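2023-07-30

记一下Skallow仿真里夹爪误闭合的问题,折腾到现在才有点眉目。

跑的是双臂桌面任务,控制栈用Ivent那套。昨晚批量跑了700个回合,有3个回合里,没下闭合指令,手指自己合上了。回合照常结束,日志没报错,状态写的还是“成功”。
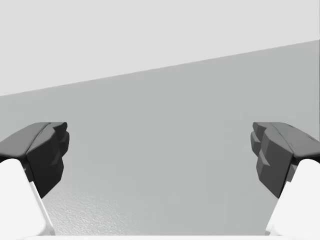
先怀疑指令丢包。把回合403单独拎出来重放,指令流是完整的,最后一条明明是“张开”。可关节目标值过了几步就跳到零。

再查看门狗。超时设的是70毫秒,物理步一卡就会触发,触发后目标值回到默认。默认值是零,而我们这个夹爪的零位就是全闭。

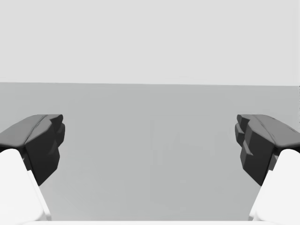 腕部视角,手指张开,中间没有夹东西。

所以超时保护的动作是“合上”。仿真里最多碰倒个罐头,真机上要是有人正伸手摆东西,就会夹到手。这个默认值是一月份从Farnus的旧配置里抄过来的,那套夹爪零位是张开,方向正好相反。

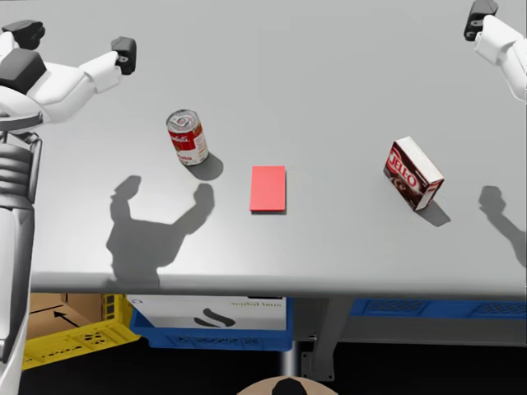
目前改了三处:超时后保持当前位置,不再回零;触发看门狗必须写日志,回合直接判失败;启动时核对零位方向,对不上就不让使能。

改完用同一批种子重跑,还没跑完。真机那边先停着,Somogyi的配置也要查,估计是同一份文件。
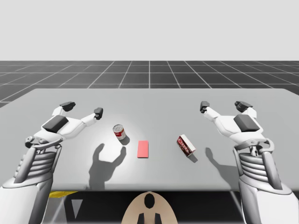
Panagiotis Bakalis回复说,保持位置也不一定安全,如果超时那一刻已经夹着东西,力会一直加着,建议同时把力矩上限降下来。

有道理,已经加进待改清单。降到多少还得测,夹软的和夹硬的可能要分开设。重跑结果出来接着发。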